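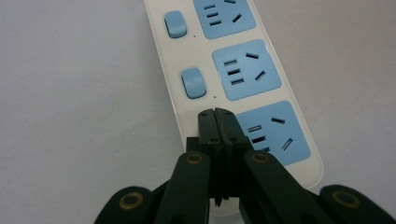

Item 3: white power strip with light blue sockets and switches

Winmont House Residents' Association
Minutes of the meeting held in April 2021

1. Welcome and apologies
The chair thanked everyone for coming, and for bringing their own mugs. Apologies had been received from flats 14 and 16.

2. Minutes of the March meeting
Agreed, with one small correction — the new hall blinds are from Lehtinen and were wrongly put down as Veltik.

3. Extension leads in the common room
We had a good long talk about this one. The white strip with the light blue sockets was much liked, as the slots take several sorts of plug and there are switches beside the sockets. Flat 13 asked whether the tea urn could run from it. It was felt, after some friendly back and forth, that the urn should go straight into the wall and the strip be kept for lamps and phone chargers. Please don't plug one strip into another, however tempting it is on quiz night.
Agreed: to spend up to £50 on a second strip and a hook to hang it from.

4. Cupboard tidy
The old Zeta heater is to go to the tip, along with any leads that have lost their labels. If one of them is yours, do please come and claim it before the next meeting.

5. Any other business
Warm thanks to whoever left the lemon cake. The tin is on the kitchen windowsill.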